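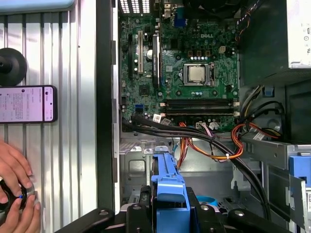

The Skesano manikins in our training room stopped sending compression data to the classroom software. This is for the childcare first aid course, where each student must see the depth and rate on the screen before the instructor can sign the card. The old classroom computer is out of service now. So please do not ask me to repeat the test on that one. All results in this ticket are from the replacement computer.

Opened by: Naledi Ndlovu
Opened: 23 April 2020
Product: Skesano feedback manikin, infant and adult
Software: Vesudano Classroom

What happens: the manikin is found and the light on its chest is green. I start a session, I do compressions, and the graph moves for 11 seconds. Then the line becomes flat. The software does not show an error. The session timer continues to run.

What I tried:
- Restarted the software and the manikin. Same result.
- New batteries in the infant manikin. Same result.
- Cable in place of wireless. With the cable the graph does not stop.
- Only one manikin switched on. Same result as with all of them.

Reply from Erick Muriithi, support:
Thank you for the clear notes. Please open Settings, then Devices, and tell me the value in the field "Idle limit". Did you import your settings from the old computer?

Reply from Naledi Ndlovu:
The idle limit is 700. Yes, I imported the file that Sibusiso Engelbrecht saved in December.

Reply from Erick Muriithi:
The old version used another unit for this field. Please change it to 3,000, close the software completely and pair the manikins again.

Reply from Naledi Ndlovu:
I changed it and paired the adult manikin. It worked for 600 compressions – my arms are tired – and the graph was complete. The infant manikin still stops. It does not accept the pairing, so I think it keeps the old value.

Reply from Erick Muriithi:
For the infant model, hold the power button until the light blinks orange, then pair.

Reply from Naledi Ndlovu:
Now both are good. Please keep the ticket open until Garnet Kennedy has taught one full class with them.

Status: waiting for customer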